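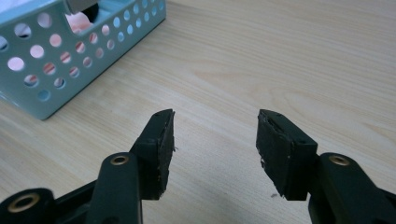

Elogio de la repetición

Cada curso, cuando llega la hora de explicar a las familias en qué consiste el taller de robótica, alguien levanta la mano y pregunta cuándo se va a mover el robot solo. Es una pregunta legítima. Los folletos llevan años prometiendo a un adolescente con gafas de protección, una luz azul de fondo y una máquina que obedece. Lo que ofrecemos nosotros es una mesa, una cesta de plástico y una pinza que hay que sostener con la mano. La luz azul no entraba en el presupuesto.

Doy clase en el taller de Manomside desde que se llamaba extraescolar de tecnología y consistía en soldar lo que no hacía falta soldar. El proyecto de este año, bautizado Pliron por votación (la alternativa era peor y no la voy a reproducir), pide a los alumnos que reúnan 1,000 demostraciones de tareas domésticas: coger una cosa, dejarla en otro sitio, volver a empezar. Con eso se entrenará después un modelo pequeño, de los que caben en el ordenador del aula sin que salte el diferencial. Llevamos casi 200. El grupo tiene 12 alumnos y una paciencia muy mal repartida.

La queja que más oigo es que eso no es robótica. Que es ordenar. Me la han formulado padres, compañeros de departamento y un inspector que pasó por el aula en junio, miró la cesta y anotó algo que preferí no leer. Quiero defender lo contrario, y aviso de que lo voy a hacer con la terquedad del que ya ha comprado el material.

Quien guía una pinza con la mano durante una tarde entera descubre muy pronto que no sabía coger un trapo. Lo coge todos los días, claro, pero no lo sabe. No sabe a qué altura abre los dedos ni cuánto se adelanta, ni por qué al tercer intento ha entrado en diagonal si en los dos primeros entró recto. La mano hace esas cosas sin avisar a la dirección. Cuando tiene que hacerlas a través de dos almohadillas de goma, hay que negociar cada centímetro, y es en esa negociación donde se aprende algo. Un alumno de primero me entregó una hoja entera sobre cómo se acerca uno a un objeto blando. En lengua, según su tutora, no había pasado nunca de medio folio.

También se aprende, y esto gusta menos, que los datos los hace alguien. La generación que ha crecido pidiéndole cosas a una máquina suele imaginar que lo que la máquina sabe le ha caído del cielo, o de una nube, que para el caso es lo mismo. Después de 66 repeticiones seguidas del mismo gesto, esa idea no sobrevive. Quedan el dolor de muñeca y cierto respeto por los desconocidos que hicieron lo mismo antes, en otra mesa, probablemente peor pagados que nosotros, que no cobramos.

El curso pasado visitamos el concurso Gastwood, donde los robots recorren un circuito y hay megafonía. Mis alumnos volvieron entusiasmados y yo volví sordo. No tengo nada contra los concursos - bueno, tengo algo contra la megafonía -, pero los equipos que mejor quedaron habían ensayado el mismo giro hasta aborrecerlo. El público aplaudió el giro. Los meses de aborrecimiento no tenían grada.

Reconozco los puntos débiles de mi postura. Hay tardes en que el taller se parece demasiado a una cadena de montaje, y un chaval de catorce años tiene derecho a aburrirse con algo elegido por él. Por eso hemos pactado que la última media hora sea libre. La dedican, casi siempre, a intentar coger con la pinza lo que no debe cogerse: una moneda plana, un envoltorio de caramelo, la manga del compañero. Anoto los fracasos con más interés que los éxitos, porque ahí se esmeran.

De modo que a la familia que pregunta cuándo se moverá solo le contesto que más adelante, si salen los números, y le ofrezco probar la pinza. Suelen decir que un minuto nada más. El padre que más protestó en la última reunión estuvo peleándose con un calcetín hasta que apagamos las luces, y ha preguntado si hay grupo de adultos.

Ait Brahim, taller de robótica de Manomside
8 de octubre de 2026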